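Print this release | E-mail this release

Promon starts two-arm robot stations at its Lirville packing hall

LIRVILLE, Thu 5 May — Promon, the maker of small gift and office goods, has put its first robot stations into regular use at the Lirville packing hall. The stations take over a part of the work which employees have for many years named as the most tiring one: handling card holders and placing printed cards in them, piece after piece, for a complete shift.

The hall employs 121 people. The company confirms that no position is removed with the introduction of the stations, and that all contracts in the packing department continue with the same hours and the same pay. This was agreed in writing with the employee representatives in March, before the first station was switched on.

Each station has two robot arms and stands on a normal work table, at the same height as the tables used by hand packers. Cards and holders are brought to the table in trays. The system was set up by Benítez, an automation company from Skustthorpe, which will also look after the stations during the first year.
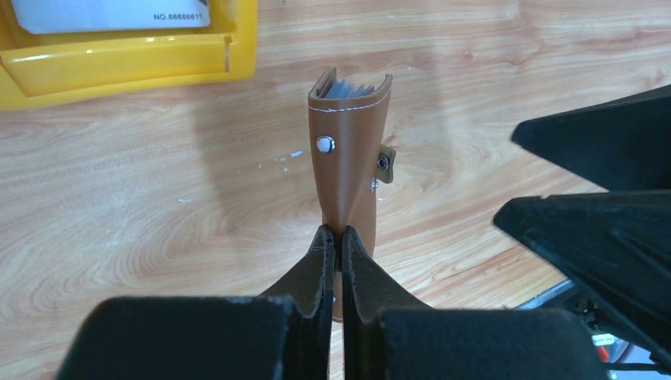
A brown card holder with cards inside, held by a gripper at a Promon station in Lirville.

Soft goods are not easy for a machine. A holder can bend, its strap can fold to the wrong side, and the cards can slip out of line. For this reason the stations work slower than an experienced packer, and Promon does not expect this to change soon. The purpose of the project is to reduce the hours which people spend with the same small movement of thumb and wrist. In a survey made inside the company, 77 percent of the packers said that they had pain in the hands or wrists at the end of the week.

For the people in the hall, the working day now looks different. Packers change place every two hours between hand packing, final checking and care of the stations. The person at the station fills the trays, watches the grip on each new type of holder and decides what to do with pieces that the arms have put aside. Special orders, engraved pieces and all gift wrapping stay in human hands.

Ten employees have completed the station training, which takes 8 working days and is paid as normal working time. No technical education is needed to take part. Those who finish the training move up one pay step — also in the case that they later prefer to go back to hand packing. A second group will begin after the summer holidays, and the places are open to night shift employees as well.

Some questions are still open. Employees have asked for more light at the checking tables and for a quieter signal when a station stops. Both points are now with the planning office, and an answer will be given at the next staff meeting.

Promon produces and packs card holders, key cases and desk goods for shops and companies. Its packing hall and main warehouse are in Lirville.

Shares: 10

Contact: Promon Press Office, Lirville | © Promon. All rights reserved. | Back to top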